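Home Holidays Big Questions Make & Do Grown-ups' Corner

Search for a holiday... Go

Why Does Carnival Keep Moving?

By Filipa Peixoto
July 29, 2021

Your birthday is very well behaved. It sits on the same square of the calendar year after year, waiting for you to come around and eat cake. Carnival isn't like that. One year it turns up early in February, when you have barely put the winter decorations away. Another year it dawdles so long that February is over before anyone has thrown a single piece of confetti.

If you have ever tried to get a costume finished in time for Carnival, you may have wondered who is in charge of this. The short answer is the moon. The long answer is the rest of this page.

First of all, what is Carnival?

Carnival is a big noisy party that happens right before Lent. Lent is a serious time for many Christians, leading up to Easter. It lasts 40 days, if you use the traditional way of counting, which skips one day in every week. (Yes, you are allowed to skip days when you count, provided you have been doing it for hundreds of years. Please don't try this with your math homework.)

During Lent, people used to give up meat, and often eggs, butter and milk as well. Some people still do. Others give up something smaller, like candy, or complaining. My brother gave up complaining once and it was the longest Lent our family has ever known, mostly for him.

If you know you're about to give up all the good food, what do you do first? You eat it. You can't leave a pan of sausages sitting in the kitchen for weeks, looking at you. Somebody also noticed that a great deal of eating goes well with music and dancing, and that dancing is more fun if your neighbors can't tell it's you. So there were masks.

Where does the word come from?

The usual explanation is that "carnival" comes from old Italian words meaning something like "taking away the meat." It's a strange name for a party where the meat is very much still there, but it was named for what came next. Imagine calling the last day of summer vacation "School."

There are other ideas about the word, including one about boats on wheels. Most people who study words don't believe the boat story. It gets repeated anyway, and I can see why. It has boats on wheels in it.

Now for the moon

To find Carnival, you have to find Easter first, and then walk backward. Easter is what people call a movable feast. That doesn't mean a picnic on a truck. It means a holiday whose date changes from year to year.

The rule for Easter goes like this. You wait for spring to begin. Then you wait for a full moon. Then you wait for the weekend after that. If you're thinking this is a lot of waiting, you are correct.

The trouble is that the moon doesn't care about our calendar. It has never read it. The moon travels all the way around Earth in some 27 days, but while it's doing that, Earth is moving along around the sun. So the moon needs a couple of extra days to catch up and look full to us again. However you add it up, the months made by the moon don't fit neatly into a year. Twelve of them come out 11 days short.

So if the first full moon of spring came on one date this year, next year it will probably come earlier. And the year after that, earlier again. Sooner or later it would slip back into winter, and then it wouldn't count, so we have to use the next full moon instead. Easter jumps forward a few weeks. Lent jumps with it, and Carnival is dragged along behind like a tin can on a string.

Does somebody go outside and look?

This is a very good question, and the answer is a bit disappointing. Nobody stands in a field with a clipboard. Long ago, church scholars worked out tables that say when the full moon is supposed to be. The tables are close to the real moon, but they don't always match it exactly. If the real moon and the table disagree, the table wins.

There's more than one set of tables, too. Many Orthodox churches work out Easter using an older calendar, so their Easter often lands on a different date from everyone else's. In some years the two happen to agree. In others they can be weeks apart. If you have one grandmother in each kind of church, you may get two Easters, and I would advise you to say nothing about it and accept the chocolate.

What do people do at Carnival?

That depends on where they live, and they will all tell you theirs is the proper one.

In Brazil, there are enormous parades with samba schools. A samba school isn't a school in the way you are probably picturing. It's more like a giant club that spends much of the year getting ready for the parade.

In Venice, in Italy, people wear masks and long cloaks and walk about looking mysterious. In parts of Croatia and its neighbors, men put on sheepskins and hang big bells around their waists to scare off winter. Krešimir Babić, who used to be a bell ringer and now teaches my son to swim, told me that the bells are heavy, the sheepskin is hot, and winter generally goes away in the end, so they feel the method has been proved.

In Britain, people have pancakes. That's more or less the whole thing. The pancakes use up the eggs and the milk, and in some towns people run races while flipping them in a pan. It's not as glittery as Brazil, but you do get a pancake.

In New Orleans, it's called Mardi Gras, and riders on floats throw strings of beads to the crowd. There's also king cake, with a tiny plastic baby hidden inside. Finding the baby usually means you have to bring the next cake. Adults chew this cake very carefully.

Carnival in my town

I grew up in Prata, a small place with one main street and one steep hill, which the parade goes up. It would be easier to go down. This has been suggested many times.

Our Carnival lasts 3 days. On the first day the children parade, and it rains. On the second day everybody parades, and it rains more, and the paper flowers on the floats turn into a kind of soup. On the last day there is a big straw figure called the Old Man, who is put on trial in front of the town hall for everything that went wrong over the winter.

When I was nine, the Old Man was found guilty of a broken bus shelter, two bad harvests and the loss of Salvador Loureiro's bicycle. The bicycle was later found behind Salvador Loureiro's house. The Old Man had already been burned by then, so there was nothing to be done about it.
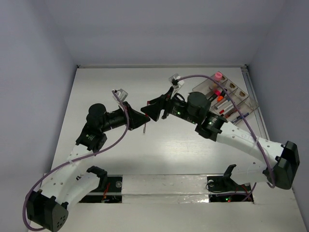

Putting a straw man on trial may sound odd, but plenty of towns do something like it. In Spain there's even a custom called the burial of the sardine, where people in black clothes walk behind a pretend fish and weep as loudly as they can. The idea is the same. The party has to end, and if it has to end, it may as well get a proper funeral.

I was given a weeping part one year, next to Gonçalo Teixeira, who could cry real tears whenever he wanted. I couldn't. I had to use an onion, and then I couldn't stop.

So why not just pick a date?

People ask this a lot, usually the people who have to book the brass band. A fixed date would certainly be handy. Schools could plan for it. Costume makers could get some sleep. Every now and then, church leaders have talked about choosing one fixed weekend for Easter, and they have never managed to agree.

There is also the fact that a moving holiday has some good points. If Carnival comes early, you get it over with in the dull, gray part of the year, when you need it most. If it comes late, there's a small chance of sunshine. (Not in Prata.)

And plenty of other holidays move too. Passover, Diwali, the Lunar New Year and Ramadan all follow the moon in one way or another, each with its own rules. Ramadan travels through the whole year, so it can fall in summer or in winter. Most of the others get nudged back into place by adding an extra month now and then. People all over the world have been trying to make the moon and the sun agree for thousands of years. They've come up with some very clever fixes, and the moon has gone on doing what it likes.

How to find Carnival yourself

You'll need a calendar that shows holidays. Find Easter. Count back six weeks, and then keep going back a few more days until you bump into the day before Lent starts. That's the last day of Carnival, and in many places it's the biggest one. On some calendars it's marked as Shrove-something or Mardi Gras.

Now look up the same thing for next year and write both dates on the inside of your closet door. When a grown-up says, "Carnival already? It can't be!" you can show them the door.

Then ask them how your costume is coming along.

Words to know

Lent: the serious weeks before Easter.

Movable feast: a holiday that changes its date from year to year.

Confetti: small pieces of paper that you throw in February and are still finding in your shoes in summer.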